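Workshop and Packing Room - Periodic Safety Inspection

Site: Bureso, Building 2
Period: October
Inspection start: 7:30 a.m.
Result codes: OK / Action / N/A

1. Exits and walkways
1.1 Exit doors open fully from inside - OK
1.2 Walkways clear to the marked lines - Action
Comment: Pallets from Latero stored over the line at bay 3. Move before the next delivery.
1.3 Emergency lighting, function test - OK
Comment: Unit 304 slow to switch over. Retest next month.

2. Fire equipment
2.1 Extinguishers in place, pins sealed - OK
2.2 Gauge readings in green band - Action
Comment: Extinguisher 54 reads low. Tagged out, spare fitted at the same bracket.
2.3 Clearance below sprinkler heads - OK

3. Machines
3.1 Guards fitted and tight - OK
3.2 Emergency stops tested - OK
Comment: Baumgartner saw stops correctly from both buttons. The rear button cap is cracked - replace.
3.3 Isolators labeled - Action
Comment: Label missing on the Bradura press. The old label gave the wrong circuit and must not be reused.

4. Storage
4.1 Rack load signs present - Action
Comment: Shelf rated at 300 kg has no sign on the aisle side.
4.2 Ladders tagged and in date - OK
4.3 Solvent cabinet closed, tray dry - OK

5. Benches and small electrical items

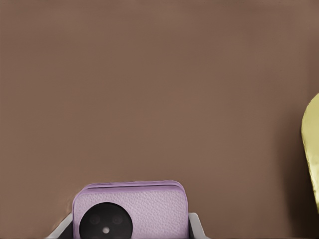 5.1 Cords free of cuts and taped repairs - OK
5.2 Power strips not linked together - Action
Comment: Two strips linked at the label printer. Disconnected during the inspection. A fixed outlet is needed at this position.
5.3 Chargers unplugged at end of shift - OK
5.4 Bench edges free of splinters - OK

6. First aid
6.1 Kit contents match list - Action
Comment: Eyewash past its date. Adhesive bandages restocked to 50.
6.2 Kit location sign visible from the door - OK

Open actions carry over to the next sheet until closed. Item 3.3 to be closed before the press is next serviced.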